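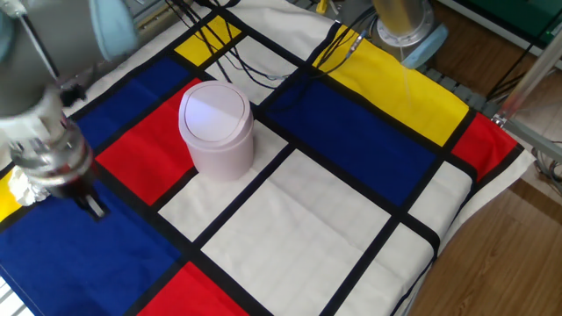
Chore automation

Chore automation is the use of general-purpose machines, mainly robot arms fitted with grippers, to carry out small manual tasks in homes and light workshops. The term usually leaves out single-purpose appliances such as dishwashers and floor-cleaning robots, which do one job by design. It covers wiping, sorting, folding, loading, clearing tables, emptying containers and putting waste in a bin.

As of the current generation of equipment, chore automation is a research and pilot-stage activity. Individual tasks can be carried out under prepared conditions. No general household machine performs a full set of chores without supervision.

Background

Factory robots have repeated fixed motions for decades. A welding or palletizing cell works because the part arrives in the same place each time and the surroundings do not change. Household work offers neither condition. Objects are soft, light, shiny or partly hidden, and they are rarely left where they were the day before.

Early attempts relied on hand-written motion sequences and needed every object to be measured in advance. Later systems use cameras and control policies trained on recorded demonstrations, in which a person guides the arm through the task many times. The Trinden workshop series, one of the first to publish its task lists in plain language, divided chores into two classes: those that end when an object is released, and those that need continued contact with a surface. Tissue disposal belongs to the first class. Wiping belongs to the second.

Waste disposal as a test task

Putting a used tissue in a small lidded bin is a common bench task. It takes a person a second or two and is seldom thought of as skilled work. For a machine it combines several separate problems.

The tissue has no fixed shape. A grasp point chosen from a camera view may close on a single thin fold, and the rest of the sheet then hangs below the fingers. Contact force gives little help, as the material offers almost no resistance to the grip.

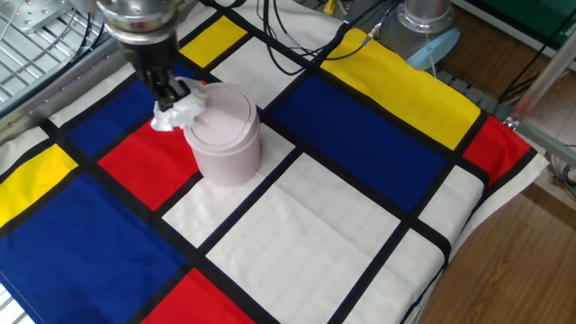 Two-finger gripper holding a crumpled tissue at the swing lid of a small bin.

The bin adds a second difficulty. A swing lid has to be pushed inward before anything can pass, and a light bin may slide or tip under the push. The fingers must enter far enough to clear the flap, open, and leave again without dragging the tissue back out. A failed release is hard to detect from above, where the lid hides the inside of the bin.

Open bins remove most of these problems and are often used in early trials. Results from open and lidded bins should not be compared directly.

Hardware

Most test stations use a six-axis arm fixed to a table or frame. A force-torque sensor may be placed between the wrist and the gripper to register contact with lids, drawers and surfaces. Two-finger parallel grippers are the usual choice – they are simple to model and easy to replace – although they handle flat and flexible items poorly.

Patterned table coverings are used at some stations to check that a vision system does not depend on a plain background. Strong color blocks and thick lines produce false edges, which can mislead methods that separate objects by outline.

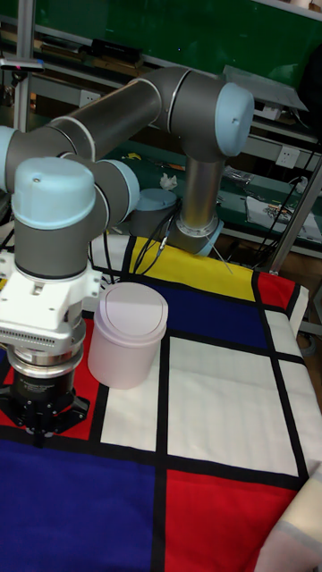 Cable routing, lighting and the reach of the arm limit what can be placed on a table. An arm that can reach a bin from the side may be unable to reach the same bin from directly above with the wrist in a usable position. Changes of this kind account for many failures that are first reported as errors of perception.

Measured performance

Published success rates vary widely and depend on what is counted. The Natulance bench protocol requires 100 attempts per object with the bin moved between attempts, and scores a trial as failed if any part of the item remains outside the lid. In a Hegedűs trial of 618 attempts at mixed tabletop clearing, soft items made up the largest group of failures, ahead of clear plastic and cutlery.

Speed is reported less often. The Gasier guidelines ask for cycle time to be given next to the success rate, on the grounds that a slow machine may finish a task correctly and still be of no use on a shop floor.

Shop-floor use

Adoption has gone further in light industry than in homes. Workshops can fix the position of bins, keep people out of the reach of the arm and limit the kinds of scrap involved. Homes generally cannot. Cost, noise, safety around children and pets, and the space taken up by a fixed arm remain open problems for domestic use.

See also

Bin picking
Deformable object handling
Parallel gripper
Service robot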